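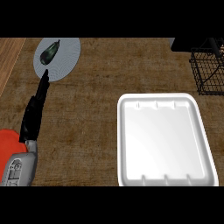
It passed in simulation, so we gave it the good crockery. Euan Rennie wrote that at the top of the incident report, and we have been hearing it in meetings ever since.

The report concerns a Saturday in October, when the Welline arm in our Halliday lab closed its hand on a vegetable, decided it had not, and went on closing. The force limit should have stopped it. The force limit had been switched off in a config file to make a demo look smoother, and then copied into every config file after that. The hand lost two fingers. The plate went too. A person was standing outside the fence, where people are supposed to stand, and went home with nothing worse than eggplant on a sleeve.

Felunell is now hiring a Failure Analyst (full time, on site in Halliday, reports to the safety lead).

Our tabletop work covers moving produce and kitchen items between plates, trays and baskets, first in our simulator, Indura, and then on the real arm. Before the Saturday in question we had run 300 simulated trials and signed off on all of them. When we went back through the logs, 206 showed contact forces the real hand could not have survived. Simulated fingers don't break, and we had not thought to ask them how they felt.

What you'll do

Replay failed runs, simulated and real, and write down what went wrong in words an electrician and an intern can both follow.
Build checks that catch bad force readings before a run is marked as a pass.
Own the list of safety settings and who is allowed to change them. The current list is a whiteboard.
Work through the 16 open items from the report. Four are easy. One is the whiteboard.
Stop a run when it needs stopping, including when visitors are watching.

What you'll need

Two or more years in robot testing, industrial safety, lab operations or something close to it
Enough Python to read other people's and fix your own
Patience with logs – a normal run leaves 400 lines and the interesting one is rarely near the end
A willingness to tell Euan no. He has asked us to include this.

No degree is required. Experience with multi-finger hands is nice to have, and so is experience with replacing them.

To apply, send a resume and one page on something you were responsible for that failed. It doesn't have to involve a robot. Please tell us what you changed afterward, and whether anyone changed it back.

Interviews take half a day and include an hour with a real log from the arm. Lunch is provided, on paper plates.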